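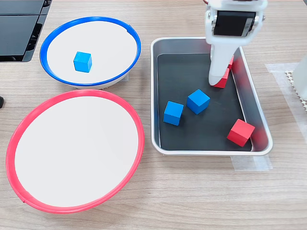
The Long Way Around to a Blue Cube: A Conversation with Encarnación Ibarra

When I asked Encarnación Ibarra what she does all day, she laughed and said she puts blocks in dishes. Then she took pity on me, cleared a stack of papers off the second chair, and spent the rest of the morning telling me what she meant by it, with a couple of detours through her years as a piano teacher and one very long one about her mother's sewing machine (I have kept only the part of that one that belongs here, though I enjoyed all of it).

Ibarra works at Ketska, a small robotics shop on the second floor of the old Damasceno building, up the stairs and past the freight elevator. Her project is called Pinus, after the pines behind the house where she grew up. The aim is easy to say out loud. She wants a robot arm to pick wooden cubes out of a metal tray and drop them where they belong, blue ones in the dish with the blue rim and red ones in the dish with the red rim, and she wants it to learn this from people showing it how. There's no list of instructions telling the arm where to go. There is only a person, doing the job over and over through the machine, and a recording of every time they did it.

"My nephew asked me why I don't just write the rule down," she said. "And I said, well, write it down for me, then! Tell me how you pick up a block. He got as far as 'you put your fingers on both sides,' and then he stopped, because which sides? What if there's another block in the way? What if it's up against the wall of the tray? He's ten and he saw it right away. Most of what your hand knows, you've never had to say."

Two ways to show it

She started out, a good while back, doing it entirely by hand. She would take hold of the arm, with the motors gone slack, and walk it through the job the way you might guide a child's arm through a tennis swing. She's still fond of that way of working. You feel the weight of the thing, she told me, and you feel it when a fingertip meets the side of a cube, and you come away with some respect for how awkward it is to be that shape.

The trouble was her own body. "I'm in the way," she said. "My elbow is in the picture, my sleeve is in the picture, my shadow is all over the tray. So the robot studies those recordings very faithfully, and what it learns is that before you pick up a blue cube, a big sleeve shows up from the left. And then you run it alone, and there's no sleeve, and the poor thing doesn't know what day it is."

So these days she mostly works by remote control. She sits a little way off with a second, lighter arm in her hands, one with no job of its own, and whatever she does with it the working arm copies. Squeeze the handle and the fingers close. Ease off and they open. A program called Pluvow, which the shop wrote for itself and which everybody there complains about with real affection, keeps the recording going and lets her mark where each attempt begins and ends.

It takes some getting used to. For the first few weeks, she told me, she kept leaning her head to one side, as if that would help the robot see around its own finger. She would hold her breath too, and then wonder why she was so tired by lunch. She now stops after 30 minutes, whether or not she feels like it, and goes for a walk down the hall.

"I taught piano for years before this, and it's the same tiredness," she said. "You aren't lifting anything. You're just paying attention with your hands."

I wondered whether the feel of things was gone, doing it from a chair. She thought about that for quite a while. Mostly it is, she said, and she misses it, and that's where her mother's sewing machine came in. Her mother could tell by the sound of the needle when the cloth was about to bunch, long before there was anything to see. Ibarra has learned to listen to the motors in much the same way. When the fingers have a good hold, the sound settles. When they've only got a corner, there's a sort of whine, and she has learned to let go and try again before the cube goes skating off.

"I'd like the robot to have that too someday," she said. "For now it only gets what I do about the sound. It doesn't get the sound."

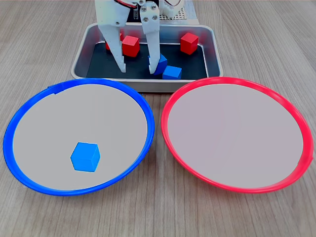
What makes a good demonstration

I had assumed that the best teacher for a robot would be the person who never missed. Ibarra told me she used to think so as well, and that she wasted most of one February on it. She recorded only clean runs, smooth and pretty, every grasp right the first time. Anything with a fumble in it she threw out.

"It was beautiful data," she said, a little wistfully. "You could have set it to music. And then the first time the arm bumped a cube by itself, it had no idea what came next. It had never seen me bump a cube! As far as it knew, cubes don't get bumped. So it closed its fingers on the air and carried the air very carefully over to the dish."

Now she keeps the fumbles, provided she recovers from them. If a cube tips while a finger is on it, she works with the tip. If two cubes are sitting so close that the fingers can't get between them, she nudges one aside and carries on. What she throws out are the runs where she got flustered, where she hovered and changed her mind and changed it back, because the robot will pick up dithering every bit as readily as it picks up skill. She can spot it in the arms of people she has trained, too. One of her colleagues always pauses above the tray before coming down, like somebody about to dive, and a version of the robot trained mostly on his recordings did the very same thing. They could all tell whose student it was.

Speed is another question she has gone back and forth on. A single cube, start to finish, takes her 26 seconds if she isn't hurrying, and she has decided she'd better not hurry. When she rushed, the fingers swung in at a slant, and slanted grasps are the ones that slip.

She also shuffles the tray between runs, which sounds like nothing and is, by her account, the hardest habit to keep. People are tidy. Left to themselves they'll set the cubes out in nice spots, nicely apart, square to the rim. So she stirs them with her hand and doesn't look until she's done. Cubes end up in the corners and up against the walls, and those are the ones she most wants recorded. The corners are miserable, she said. The finger wants to be exactly where the wall is.

The plan for Pinus calls for 1000 demonstrations, and when we spoke she had almost 500. I asked whether that felt like a lot left to go and she made a face at me, and then said that no, it was fine, it was like knitting.

The trouble with red

I asked about the colors, thinking that part would be simple, and she told me it's the part that has made her laugh the most. A shiny tray is a kind of mirror. Set a red cube near the side and the metal goes pink, and an early version of the system took a great interest in the pink. It would reach for the wall with every sign of confidence. The black mat on the bottom of the tray helps a good deal, she says, since at least the floor isn't playing tricks, but she chose to keep the metal tray itself. She could have picked something dull. She figures that the world is full of shiny things and the robot may as well meet one early.

There was also a stretch when it sorted blue beautifully and made a mess of red, and it took her an embarrassingly long time to work out that this was her doing. She likes blue. She had been starting with blue, on nearly every run, and by the time she came to the red ones she was tired and a bit sloppy. "So I'd taught it that red is what you do badly at the end," she said. She switches the order now, and keeps a sticky note on her monitor that says RED TOO.

I liked that story very much, and told her so, and she said I was welcome to it so long as I also mentioned that she fixed it.

Watching it go alone

Toward noon I asked how it feels to put the handle down and let the arm try by itself. She said the first time it worked she didn't quite believe it and checked to be sure she wasn't still connected. Since then it has worked and not worked in fairly equal measure, depending on where the cubes land, and she has learned to watch the failures with more interest than the successes. Each kind of failure tells her what to show it next. If it's missing cubes in the back corner, she spends the next session in the back corner.

I wanted to know what she would do after cubes. She'd like to try clothespins, she said, or spools of thread, something that rolls, and somebody at Ketska has been lobbying for teabags, which she thinks is a terrible idea and will probably end up doing. But first there's the second half of the demonstrations to get through. She offered me a turn on the handle before I left, and I took it, and I held my breath the whole time. I did get hold of a cube, by one corner, and I heard the whine she'd told me about just before I dropped it.

"Keep going," she said, already reaching over to Pluvow to check that it was recording. "Pick it back up. That's a good one."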